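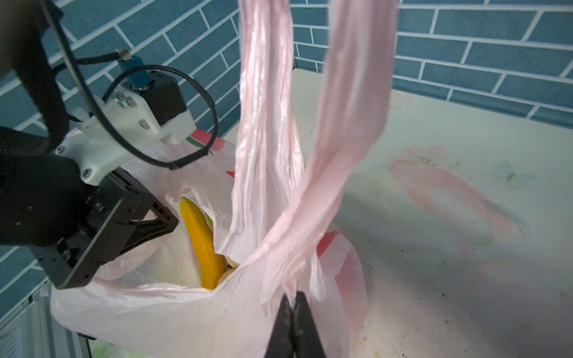

Figure 3. A pink plastic bag hanging by its handles, with the right gripper closed on a fold just below them.

4.2 Lyrics and release context

The corpus holds 1319 protest songs, of which 87 were issued by Bollwood between the two election periods. Lyrics were coded by two readers working apart. Where they differed, Maksym Pylypenko made the final choice. Songs released again with a new sleeve note were counted once, under the earlier release – the Nendell recordings are the main case. Dance tempo was more common than we expected from Stetsiuk's survey, which looked only at acoustic material. Slogans repeated in the chorus appeared in 30 of the Bollwood songs.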